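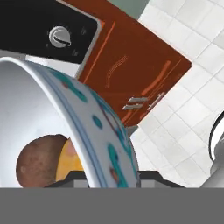 Unit 4: Underglaze Decoration and the Second Firing

Underglaze is color put on the clay body before the clear glaze goes over it. Most of the marks we cover in this unit are made with a loaded brush and very few strokes. A white bowl with a thin blue double stripe along the rim and teal spots on the outside, some round and some pulled out into streaks, uses three of them: the banded line, the dot and the drag. The thin maroon line winding across the outer wall is a fourth, called the trailing line in the reader.

Banding. Center the piece on the wheel, load the brush fully and hold it still while the wheel turns. For a double stripe, do the outer line first and let it lose its shine before starting the inner one. If the lines touch, scrape back with a wooden tool and do not try to wipe.

Dots and drags. A dot is made by setting the tip down and lifting straight up. A drag starts the same way and then moves with the curve of the wall. Uneven spacing is fine. Oliwia Szulc's handout on the Lamorier workshop has 14 brush marks to copy, and you should have tried all of them by April.

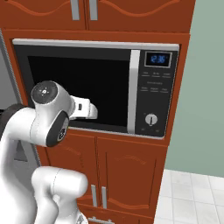
Color also depends on what happens in the kiln. Many blues and greens hold up well at high heat. Some reds and maroons do not – they fade or turn brown if the firing goes too far. For that reason the Plitine pieces in the reader were fired lower, and the red was tested on tiles first.

Terms to know: bisque, bone dry, clear glaze, cone, crawl, foot ring, wax resist.

Crawling is when the glaze pulls away and leaves bare patches. Dust is a common cause, and so is underglaze laid on too thick. Wipe bisque ware with a damp sponge and let it dry before you paint.

Reading: Fahy, chapter 4. The Clisel catalog is on reserve and lists 2,074 pieces; look only at the tableware section. Bring two test tiles to the next class, one banded and one with dots, with your initials scratched on the back.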